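Notes for the talk: Gathering suturing examples for the Jiltau model
Slot is the one straight after morning tea. 24 minutes including questions. Clicker is on the lectern, water on the shelf below.

Opening

Thanks for having me. I run the recording side of Jiltau, so I'm going to talk about how the examples get made and leave the network architecture to the poster. If you came for the architecture, the poster is by the lifts until lunch.

Say up front: everything here is bench work on practice tissue. No patients, no animals, no clinical claims.

Short version of the project. We want a policy that can take over small pieces of a suturing task – pick up the thread, pass it from one tool to the other, pull a loop through, tighten. To learn that it needs a lot of examples of people doing it, with the video and the tool motion lined up in time. When we started we assumed the hard part would be the learning. Most of our first year went on the recording.

Where things are. The bench is at Te Moana. Costeck look after storage and the labelling tool. Grilterard make up the practice tissue for us. Three places, three sets of habits, and a fair bit of the talk is about getting those to agree.

What counts as one example

Slide up. Let them look at it for a moment before talking. 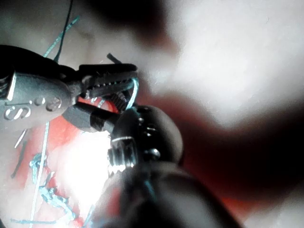

An episode, for us, starts when the operator presses the pedal and ends when they press it again. Inside that we cut it into segments: reach, grasp, pass, pull, tighten, release. The label goes on the segment and the episode keeps its own free-text note. Our original rule for "grasp" was that the thread is between the jaws. Look at the light blue loop held in those serrated jaws, with the second tool's wrist nearly up against them. Is that the end of a grasp or the middle of a pass? Two labellers could look at a moment like that and give you two answers, and both would be following the written rule. So the rule changed. A pass now starts when the second tool begins to close, and you have to step through the video to find it. You can't label it from a still.

Mention the glare as well, if there's time. A bright wet-looking surface under a strong light washes out, and you lose detail right where the thread is lying. We don't throw those episodes away. We tag them. The model is going to meet glare when it runs, so it should meet it in training.

Numbers, keep this brief

We set out to collect 500 episodes in the first round. We stopped at 493. The last seven were scheduled for an afternoon when the pedal was faulty and I decided not to chase them. Somebody always asks about the missing seven, so say it here.

Of the 493, 293 passed every check the first time through. The rest went back for relabelling, or were kept with a tag, or in some cases were dropped. The full table is in the handout.

That first-pass figure is lower than I'd like. Most of the failures were timing faults between the video and the motion log. Very few had anything to do with the operator's skill.

Setup at the bench

Small cameras close in at the tools. We tried relying on a single overhead view early on and it was no good for thread. From a distance a fine blue strand is a pixel wide and disappears as soon as a shaft crosses it. Close in, you can see the thread, but you pay for it: the near tool goes out of focus and fills a good part of the view.

Colour matters more than I expected. Blue thread on pink or red gives the labellers something to follow.

Next slide. Keep talking over it.
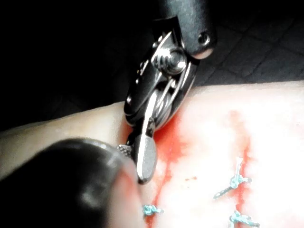 The other setup decision was whether to reset the bench fully between episodes. At first we did. New pad, threads cleared away, tools back to home. Every episode began in the same clean state, and the model we trained on them was hopeless as soon as there was a leftover end in view. It would go for the wrong thread.

So we moved to partial resets. The operator finishes a knot and carries on to the next one on the same pad. Earlier knots stay in, tails and all, and so does the red staining. The starting states are far more varied that way and it's quicker as well. The cost is that episodes on the same pad are related to each other. If you split them at random between training and test, your test score will flatter you. We split by pad. Please, if you take one thing from the talk for your own collection, write the pad number into the record from the first day. We had to go back and work ours out from the bench diary, which took most of August.

Operators

Everyone who records does a practice block first, and none of that block goes in the set. After that we keep the instructions short. Early on we had a full page about the "correct" way to pass thread, and what came back was stiff and slow, with everybody pausing at the same spots. Now we ask people to do it the way they normally would, and to keep going if they fumble.

The fumbles are worth having. A dropped thread followed by a clean re-grasp is an example of recovery, and there's no other good way of getting those. We label the drop and the recovery as separate segments. Whether the drop itself should be used in training is an open argument in our group – my own view is leave it out of the imitation loss and keep it for the failure detector.

Sessions are capped. Tired operators pull harder, and it shows up in the motion log before they notice it themselves.

What goes wrong

Last picture slide.

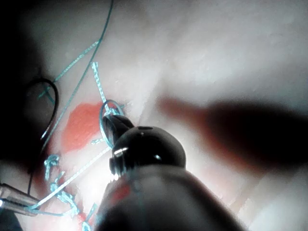
Clocks first. The video and the motion log are stamped by two different machines, and they drift. Half a second doesn't sound like much, but a jaw closes in less than that. We now do a sync tap at the start and end of every session: tap the two tools together, find it in both streams, and stretch one to match. It's crude and it works well enough.

Tangles second. When there are several strands near each other, labellers disagree about which thread is the active one. We ask them to mark it at the start of the episode and follow it through, and to use "unsure" without feeling bad about it. Use of "unsure" went up a lot after we said that out loud. Agreement on the remaining labels went up too.

Occlusion third. A second tool comes across close to the camera and you get a dark blur where the work is. Tag it, keep it, and don't guess at what happened behind it. Costeck's tool used to fill in labels across a gap automatically. We asked for that to be switched off by default.

Then there's file naming, which is dull but cost us around two weeks. Te Moana and Costeck each had a perfectly sensible scheme and they sorted differently.

What's next

Second round starts once the new pads arrive from Grilterard. They'll vary in firmness, which the first lot didn't. We're also adding left-handed operators, as the first set had none and the model's passes all run one way.

We aren't ready to release the full set. The labelling guide is ready and I'm happy to send it to anyone who asks. It has the old rules in it next to the new ones, so you can see where we changed our minds.

Questions

Likely ones:
Why not simulate? We do some. Thread in simulation still doesn't tangle the way ours does.
Can the model finish a knot? Sometimes, on the bench. Don't give a percentage, the evaluation isn't finished.
How long does labelling take? Longer than recording, by a good margin. Refer them to the handout.

Leave the contact slide up while packing the laptop.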